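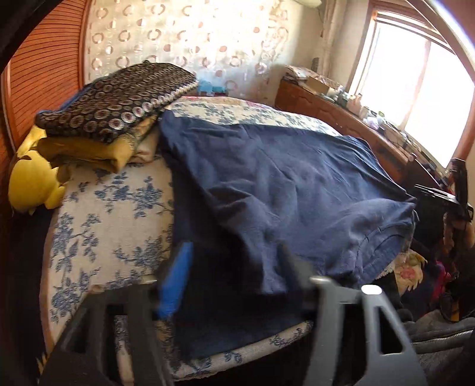
Jamila Sheikh wrote in to say that her T-shirts come out of the drawer looking worse than they went in, and could the folding page please start with the flattening, as that was the part she always skipped. Fair point. The old version began at the first fold. This one begins earlier.

## What you need

A bed, made or at least with the bottom sheet pulled tight. A table works too, but a large T-shirt wants more width than most tables have. Move any blankets to one side and leave them folded.

## Flattening

1. Lay the T-shirt on the sheet with the front facing down. Point the neckline towards you if you are standing at the foot of the bed.
2. Take hold of both shoulder seams and give one firm tug outwards.
3. Go to the hem and do the same at the two bottom corners.
4. Smooth from the middle out to the sides with the flat of your hand. Long ridges running on the slant mean the shoulders and hem are out of line with each other. Lift the hem, shift it across a little and lay it down again. Pressing harder only sets the crease.
5. If there is a thick bunched fold in the middle, lift the cloth on either side of it and let it drop before smoothing.
6. Pull the whole shirt back onto the mattress if one side is hanging over. The weight of the loose part drags the rest with it.

Dark cotton hides its creases in poor light. With navy or black, put the lamp on or run your palm over it, and you will feel what you can't see.

## Folding

1. Fold one side in, from the middle of the shoulder straight down to the hem. Turn the sleeve back on itself so that it lies inside the fold.
2. Do the same with the other side. You should have a long strip with the neckline in the centre at one end.
3. Fold the hem up to just short of the neckline. Leave a gap of 2 cm, or the collar gets crushed.
4. Fold in half again for a shelf, or in thirds for a drawer where the shirts stand on edge.

Ribbed necklines stretch if you pick the shirt up by them. Carry the finished fold from underneath.

## Bedding and shirts together

If you are doing a whole wash at once, fold the blankets first and stack them at the head end, thickest on top if the stack is staying there, thickest at the bottom if you are going to carry it. Shabnam Hayat does hers the other way round, shirts first, and reports no trouble. It depends on how much bed you have.

Shirts that still feel damp at the seams should go back on the airer for 30 minutes before you fold them.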